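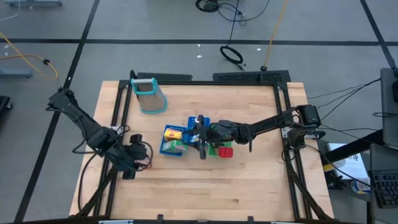

Both arms over the table, right gripper down at the second basket. Grater parked in the far left corner.

March, gripper comparison, carrying on from the last entry. Started at 9.40 with a mug of tea and good intentions!

So the plan was Hemudix fingers against the older Girulus ones, same baskets, same bits and bobs, same controller settings on the Lobo box. I ran the Hemudix set first and got 83 good picks, then swapped over and got 80 with the Girulus. Not much in it, is there? I'd been hoping for a nice clear winner so I could order spares and get on with my life. The misses are more interesting than the totals, though. The Girulus fingers mostly fail on cartons (they squeeze, the carton bows a bit, and out it slides), while the Hemudix ones are lovely on cartons and then catch on the basket weave on the way out. I lost a whole basket over the edge that way — picked it up, carton and all, and off it went.

The blocks are easy for either set. I'm keeping them in as a sanity check, because if a block pick fails I know the calibration has drifted and I can stop blaming the fingers. It did drift once, after lunch. Re-ran the calibration, 2 mm out in height, fine again afterwards.

Haven't done the grater properly yet. I had a few goes with the Girulus set on the handle and it came up crooked every time, so I want a slower approach and maybe a softer pad before I write down any numbers for it. If anyone at Roslow still has the offcuts of that grippy sheet, please leave them on my desk.

Speed: I dropped the closing force to 28 on the controller scale for the last batch and lost hardly anything on cycle time. Leave it there unless you're doing something heavy.

Left arm cable loop is still a nuisance at the wrist. I'd like to re-route it along the links before the two-arm handover tests, or it'll snag on a basket sooner or later. Need more cable ties, the long ones.

Next: grater, then the handovers, then the Hemudix set again with the tips filed down a touch to see if it stops grabbing the weave. Logs are in the usual folder, the morning batch is the one with the typo in its name, sorry.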